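Sutberg
Home
About us
The kit
For teachers
Support
Contact

About us

Sutberg is a small company which makes one product, and we want to explain on this page who we are, what we sell and how we work. Many people find us by a search for robot hands and then write to ask if we are a university, a shop or a software house. We are a company, and what we sell is called Braltley.

Braltley is a practice kit for two-handed robot work. It comes in two parts. The first part is a simulator, in which a pair of robot arms with fingered hands stands at a table and must do small jobs with simple objects. The second part is a box with real objects of the same kinds, so that a customer who has a real robot can repeat the jobs outside of the computer. You can buy the simulator alone. The box alone we do not sell, for the reason that without the task files it is only some dishes and blocks.

How it started

The company was founded by Cosimo Dal Bello and Kamrul Begum. They met when both of them worked for Gentile, a maker of packing machines, Cosimo in the testing hall and Kamrul in the control software. At Gentile a new gripper was tested for many weeks before it could go to a customer, and most of these weeks were spent on waiting. One person needed the machine, a second person was still using it, a third had taken a cable from it. Kamrul wrote a simulator at home in the evenings so that his part of the work could continue. It had one arm, one box, and a very ugly floor.

Cosimo was the first user and also the first to complain. The box fell through the floor, the fingers went inside of each other, and when something was gripped too hard it flew away to the ceiling. He wrote all of this down in a list, and Kamrul repaired the points of the list one after the other. The list still exists. When we closed the last version it had 1,341 lines, and new lines are added in the same file by every person who works here.

They left Gentile on good terms, and in July of the same year the company was registered. For the first office we had one room above a tire dealer. Now we have the whole floor, and the tire dealer is still below us and still lends us his pallet truck.

What is in the kit

The simulator contains 191 tasks. They are sorted in 12 groups, starting with reaching and pointing, then grasping with one hand, then moving an object from one hand to the other, and going up to jobs where both hands must work at the same time. Each task has a start position, a goal, a time limit and a written explanation in normal language. The objects can be placed every time at a slightly different position, and you decide in the settings how big this difference may be.

We keep the objects simple on purpose. In our experience a beginner learns more from a plain block in a plain dish than from a kitchen full of beautiful things, as he can see at once where the finger touched and where it did not. Colors are strong and the table is light, so a camera program of a student can also find the objects without much tuning.

The real box is packed by hand in our office. It has the dishes, the blocks, the printed table sheet with the start positions, and a booklet with the same task numbers as in the simulator. Colors of the real parts can differ a little from the screen from one delivery to the next. If this is a problem for your camera program, write to us before you order and we will check the lot which is on the shelf.

What is not in the kit: a robot. We get this question every week, so we write it here also. Braltley works with several arms and hands, and the list of them is on the page "The kit". If yours is not on the list, the Nusex adapter may help. Nusex is our own small program for connecting a hand which we do not know yet. You describe the joints in a text file, and Nusex makes the model from it. For most hands it takes an afternoon, for hands with unusual thumbs it takes longer.

How we work on a task

Every task goes the same way before it is in the kit. We write down these steps because teachers ask us how much they can trust the ready tasks, and because some customers make their own tasks and like to follow our way.

1. Someone writes the task in two sentences. If two sentences are not enough, the task is too big and will be divided.

2. The objects are placed on the table and both arms are brought to a start position. At this point we only look if everything can be reached and if no elbow goes where it should not go.

3. The task is done by a person who steers the arms. We do it many times, with different positions. Up to today we keep 3,763 of these steered runs, and all of them are delivered with the simulator.

4. We look at the runs from the camera above the table and we sort out the bad ones. In the plate tasks, the hands often work at different distances. One hand is already down over its block while the other one still waits next to its own plate, and it must be possible to judge both from the same view. When a hand hides its block completely in all runs, we move the camera or we move the plates.
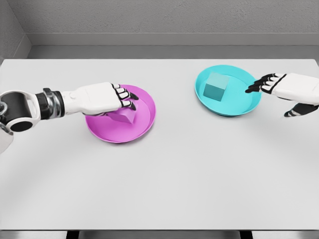
5. A second person does the task with only the written explanation and no help. When this person asks a question, the explanation is not good and goes back to the first step.

6. The task gets a number. A number is never used again, also when the task is later removed. That is why there are holes in the numbering, and you did not get an incomplete kit.

Who uses it

Our customers are mostly technical schools and small laboratories. A school often has one real robot for a whole class, or none. With the simulator each student has a table of his own, and the real robot is used for the last lesson, when the program is already tried out. The laboratories use it more for comparing. They want to run the same job with two different hands, or the same hand with two different programs, and have the conditions equal.

We have also some private customers. They are welcome, but we ask them to read the requirements first. The simulator needs a computer with a proper graphics card, and on an old laptop it will be slow and no fun for anybody.

What we do not do well yet

Soft things are difficult. Cloth, cables and bags behave in our simulator not like in real life, and for this reason there are no tasks with them. We tried it with a rope and we were not satisfied. Liquids we did not try.

The friction between finger and object is good for hard blocks and only acceptable for anything else. If you make your own objects, please read the chapter on friction in the manual and do not believe the first result.

The manual exists in English and Italian. The English one was written by us and not by a translator, you will notice it. Corrections are very welcome and several customers have sent us whole pages.

The people

Cosimo Dal Bello is responsible for testing, the real box and everything with screws. He answers also most of the phone calls, so if you have a question about delivery you will speak with him.

Kamrul Begum is responsible for the simulator and for Nusex. He gives the online introduction for new schools, which takes two hours and is included in the price of a school license.

Besides the two founders there are four more of us, for programming, for the tasks and for the office. We have no sales department. When you ask for an offer, it is written by one of the people who make the product, and it can take two or three days until you get it.

Visiting and trying

You can try the simulator for 30 days without payment. The trial version has the first three groups of tasks and no other limits. Schools can ask for a longer trial if the holidays fall in between.

Visits in our office are possible when you write before. We have one table with two real arms, and you may bring your own hand if it fits our flange. The measures of the flange are on the support page. Please use the bell on the left side, the right one is for the tires.

Page last changed: 3 Mar 2022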